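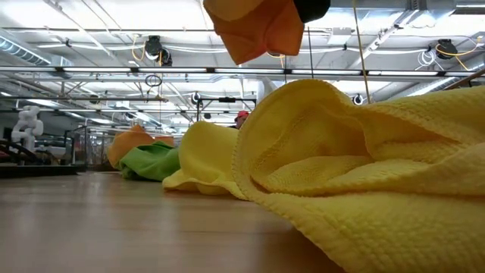
Cloth care for contract cleaners - speaker notes
Keith Pearce, Ovurdale session, 2018-09-14

Slide 1. Scope
Microfibre only. Cotton and disposable wipes are in Keegan McKinnon's talk after the break. Ask who in the room launders in-house and who sends out. Adjust slide 5 to suit.

Slide 2. Construction
Split polyester and polyamide. The split fibre picks up fine soil and holds it. Waffle weave has dimples that take up water, so it suits glass and drying. Pass the waffle sample along the rows and ask for it back.

Slide 3. Colour coding
Set one colour per area and write it on the wall chart. At Tagle we use yellow for basins and general washroom surfaces, green for kitchens, orange for workshop benches. Other sites differ. Check the local chart before you unpack the trolley. Watch for two shades of the same colour. Pale yellow and bright yellow from different suppliers count as one colour on our chart, and staff need to be told so.

Slide 4. Loads
Tagle log for April: 1,116 cloths washed, 64 withdrawn. Most withdrawals were for melted fibre, the rest for frayed hems. Do not read out the breakdown by floor.

Slide 5. Washing
Shake out grit first. Wash separately from cotton, as lint lodges in the split fibre. No fabric softener. No chlorine bleach unless the label allows it. Follow the label for temperature. Tumble on low or line dry.
If asked about Plisodine: we trialled it as a liquid detergent for 11 weeks and kept it. No comparison data, so make no claim.

Slide 6. Sorting and folding
Tip the dry load onto a clean table. Pull the cloths apart by colour before folding any of them. Open each one flat, check both faces and run a thumb along the hem. Fold in half, then in half again, which gives eight wiping faces. Stack with the folded edge out.
Demo - two minutes, no longer. Last time it ran over.

Slide 7. Withdrawal
Stiff patches, open hems, bald weave. Mark the corner and move the cloth to the rag bin. Enter it in the Cusero sheet the same day.

Questions. Handouts are by the door.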